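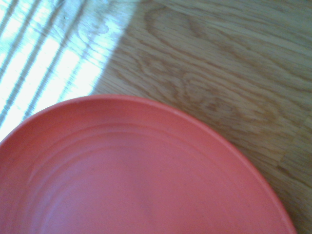
Shared lunch moves to the upstairs room

From 15th January the Bateslow shared lunch will be held in the upstairs room of the Hidayat center, and no longer in the hall by the parking lot. The hall is closed while the heating is replaced. We were told the work will finish before spring, but I prefer not to promise this to anyone.

The upstairs room is smaller, so we will eat in 2 sittings. The first one starts at noon and the second at a quarter past one. Please write your name on the sheet near the front door and choose your sitting. If you come with a person who needs the elevator, write also the letter E after the name, and Radwa Ghoneim will meet you downstairs with the key. The elevator doesn't work without the key, and last month two of our guests waited there a long time before someone heard them.

The price stays the same. Children eat free, as before. Many of you have asked if it is possible to pay for the full month in one time, and the answer is now yes. Ask Loukia Konstantinidis for the yellow card. If you lose the card we can't replace it, so please keep it in your wallet.

About the food. In December we had too much rice and not enough of everything else. Hala Helmy has made a new plan for the cooking, and it hangs on the kitchen door. Each cook signs for one dish only. The soups are lentil in the first week, then chicken with lemon, then carrot and ginger, and for the last week of the month Carys Probert will make the leek soup of her grandmother, which I have tasted and can recommend very much. We still need a person for salads in the second week, and a person who can bake bread without nuts.

Please don't bring food in glass dishes. The stairs are steep and two dishes were broken on them in the autumn, one of them full of hot beans. A pot with a good lid is best. Put your family name under it with tape, because we have now four pots in the cupboard that belong to no one we can find. Those which are still there at the end of January will go to the charity shop in Grastton.

We also received a gift. A reader who doesn't wish to be named sent 700 dollars for the kitchen. From this we have spent 100 on sharp knives and a large colander. For the rest, I would like to hear your ideas before we decide. My own wish is a second kettle, as the tea comes very late when the room is full.

The bus from Zanoddale stops now on the other side of the street, in front of the pharmacy. The driver will not stop at the old place, even if you ring the bell. From the pharmacy it is a short walk, but the sidewalk is uneven there, so take care after rain.

For questions about the sittings, leave a note in the box by the stairs or speak with me after lunch.

Brahim Abdel Rahman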